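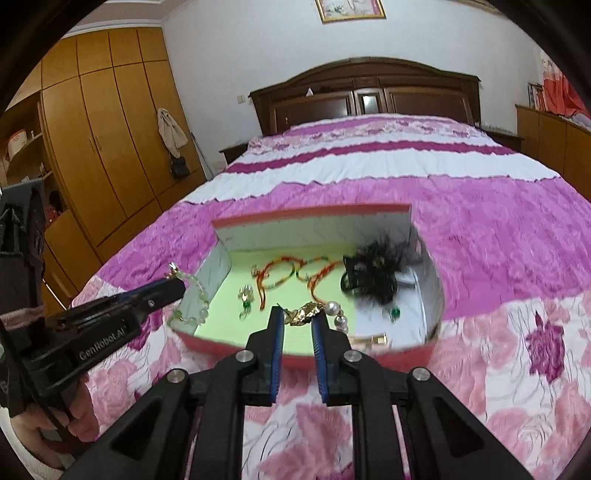

Flinus opens jewellery sorting service in Mamedville

June 27, 2026

Flinus, the Mamedville resale and repair shop, has opened a sorting service for costume jewellery and hair accessories. Households can bring in mixed boxes of necklaces, brooches, earrings and clips and have the contents separated, checked and repacked.

The service accepts boxes of up to 9 litres. Contents are divided by type first and by material second. Earrings are matched into pairs and fixed to card. Bead and pearl strands are laid flat in long trays, with the clasp at one end, and are not stacked. Feathered pieces go into a separate lidded tub, as plumes catch on hooks and pin backs.

"Most boxes that reach us hold everything at one level, with the necklaces on top of the earrings," said Marlene Queiroz, who runs the sorting bench. "The strands come out first. If you start with the small pieces, the thread takes the strain."

Brooches are checked for bent pins and loose catches. Bent leaves and petals on thin metal brooches are reported to the owner but not straightened without written consent — the metal can crack along the fold. Single earrings are kept with the rest of the order and returned in a marked envelope.

Flinus ran a trial of the service at its Zendumside branch from October. Staff there handled 1447 pieces, according to branch manager Rui Sampaio. The most frequent fault was a worn clasp on beaded bracelets, followed by missing earring backs. Restringing was requested less often than expected and is now offered as a separate job, priced by length.

The shop does not value items or test metals and stones. Owners who want a valuation are advised to arrange it before sorting, with the pieces in their original box.

Orders are returned in a lined cardboard box with a written list of contents. Linings are cut from plain coloured sheet, changed for each order. Owners may supply their own box if it is clean and the base is sound.

Boxes can be left at the Mamedville counter during shop hours. Kelly Conceição is handling bookings for restringing, which must be made in advance.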